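The Case for a Plain White Table and a Gray Wall Behind It

I have been thinking about tables again, which my family will tell you is a dangerous state for me to be in, and it has led me to a position I would like to defend at some length. A worktable should be white and it should be plain. The wall behind it should be a pale gray, smooth, with as little going on as you can stand. I know how that sounds in the middle of winter, when every window display in town is full of walnut and dark green paint, but bear with me.

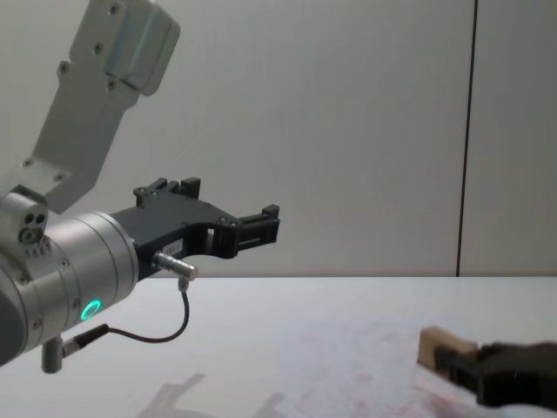

By Mahnaz Babaei
Opinion | January 22, 2025

I came to this slowly. For 16 years I did my sewing, my bookkeeping and most of my worrying at a dark oak table that had come down through my husband's side, a beautiful thing with turned legs and a grain you could get lost in, and I did get lost in it. I lost pins in it. I lost a contact lens in it, and a tiny brass screw from a pair of reading glasses, which I found the following February with my bare foot. I used to blame my eyes, and my eyes have certainly earned some of the blame over the years, but a good part of the trouble was that I was looking for small dark things on a big dark thing and wondering why it was so hard.

On white, you see what you have. A pair of black scissors has an edge all the way around it. A thin black cord, which on my old oak would have sunk out of sight like an eel, stands out as clearly as a pen line on paper, and you don't hook your cuff on it and drag the lamp down. There is a restfulness in that. I sit down and my hand goes to the thing I want, and I hadn't realized how many small searches I used to make in an afternoon until they stopped.

People object to white because it shows the dirt. My old friend Shahab Talebi, who has hung wallpaper all over Charbonneau and has opinions about every surface in it, told me I would be wiping the thing down morning and night. Well, I do wipe it, and I wiped the oak too, only less often, and I shudder now to think what was living in that lovely grain. I would like to know where the tea went. A table that tells you it needs a cloth is doing you a kindness, the way a friend does who mentions the spinach in your teeth.

Then there is the matter of cost, where plain wins by such a distance that I feel a little rude bringing it up. When I went looking, a young man at the Ciltari showroom steered me very gently toward a worktable priced at $2,000. It had drawers that closed themselves and a leather inset for writing on. I asked him what happened to the leather if you set a hot iron near it and he looked at me with real sorrow. I went home and bought a plain white top and a set of legs, and it has been scratched by now in a few places, and I have not lost a minute of sleep over any of them.
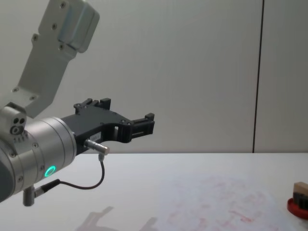

The wall took me longer. I grew up in a house where a bare wall meant you hadn't finished moving in, and my mother could not see a stretch of plaster without reaching for a hammer. So for years I had a pinboard behind my table, and on the pinboard I had paint chips, postcards, a calendar from the tire shop, two recipes I have never cooked and a school photo of a nephew who now has a mortgage. I loved every bit of it. I also looked at it constantly, whenever the work in front of me got the least bit dull, and off I would go, ten minutes with the nephew.

When we painted, everything came down, and I meant to put it all back. The gray had gone up pale and even, though, and I sat in front of it one evening turning a hem, and when I looked up there was nothing to read. I looked back down. I finished the hem. I have since moved the pinboard to the hallway, where I can visit it on purpose.

Why gray and why not white all the way up? Here Shahab and I are in full agreement, and I treasure the occasion. A white wall behind a white table makes one big glare, and you lose the back edge of the table, so that you are never quite sure how far you can push the teapot. A light gray lets the table end where it ends. It is kind to the eyes on a bright morning and it doesn't turn gloomy at four o'clock the way a bolder color will. If you are putting up panels, you will probably get a seam somewhere, a thin dark line running down to the table, and I would urge you to make your peace with it. I stopped seeing mine within a week.
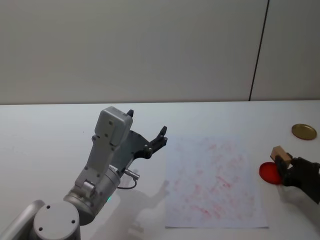 My sister thinks all of this is cold. She says a room like that has no soul in it, and she says so while sitting at my table with her knitting spread from one end to the other, red wool and blue wool and a bag of peppermints, looking like a painting. I have tried to point this out to her. The color in a workroom ought to come from the work, and it changes every day, and you never have to repaint it. Last week it was mustard corduroy. This week it's seed packets, far too early, but I like to have them out.

I wouldn't do it to the whole house. The oak table is in the dining room, where it belongs and where it is very much admired, and nobody is asked to find a pin on it. I keep my lamps warm and my curtains frankly silly. But for the one surface where you do the fiddly things, the mending and sorting and gluing, I would go plain, and I would do it before spending any money on clever organizers, because half of what I kept in organizers was there so that I could find it again. Shahab is coming on Saturday to look at the hallway, which he says is now too busy.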